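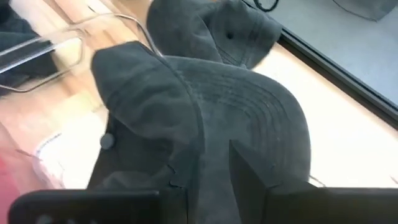 4.2 Swapping the fingers on soft objects

I went into this part of the study pretty sure that the finger choice would barely matter. Our rigid objects had been so easy on both pairs (see Section 4.1) that I figured fabric would just be a slower version of the same story. Well, no! Soft things were where the two finger designs finally pulled apart, and hats did it faster than anything else we had on the table.

To recap the setup: the arm, the controller and the wrist camera stayed the same throughout, and only the fingers changed. The Stellow pair is wide and stiff with a flat inner face. The Pleltau pair is narrower, with a bit of give near the tip. Oana Olteanu drove most of the Stellow trials and I drove most of the Pleltau ones, then we switched for the last block so that nobody could blame the operator (we still did, a little). Between us we logged 400 grasp attempts on fabric objects, split evenly between the finger pairs and shuffled by object, and closing force was capped at 18 newtons for everything in this section.

Of those attempts, 153 needed at least one regrasp before the object left the surface, and most of those were on the Pleltau fingers. The narrow tips would catch a nice little tuck of cloth, start up, and then let it slide out sideways as the weight came on. The Stellow fingers took a bigger bite and mostly hung on to it. What they did badly was getting under things. On a flat, thin cloth they tended to push the edge along in front of them, and I got very tired of watching that.

Caps were the oddballs. A brim is stiff, a crown isn't, and where you grab decides which of those two objects you're dealing with. Figure 6 shows the kind of approach I mean: an upturned dark gray baseball cap with the fingers closing on a fold of its fabric, and a second cap overlapping it from behind. Pinching a fold like that gives plenty of cloth to hold, but it says very little about what the brim is going to do once the cap is in the air. In our trials it usually swung down and twisted the fold, and the twist was what worked the narrow fingers loose.

Overlap made things messier for both pairs. With two caps of the same color, the wrist view gave our segmentation very little to go on, and the stitching on the brim was often the best cue for telling one cap from the next. Emanuel Ilie suggested slowing the last 2 centimeters of the approach, which cut down the motion blur and helped the segmentation a lot. It also made each trial longer, so we kept it for the overlapping cases only and report those on their own line in Table 3.

One thing I'd do differently is the scoring. We called a grasp good if the object cleared the surface and stayed up through the transfer, and we ignored whether a neighbor came along for the ride. For caps that's a generous rule, and it flatters the Stellow pair, whose wide bite picked up extra cloth more often. I went back through the wrist video and tagged the double pickups by hand; the corrected scores are in Table 4, next to the original ones.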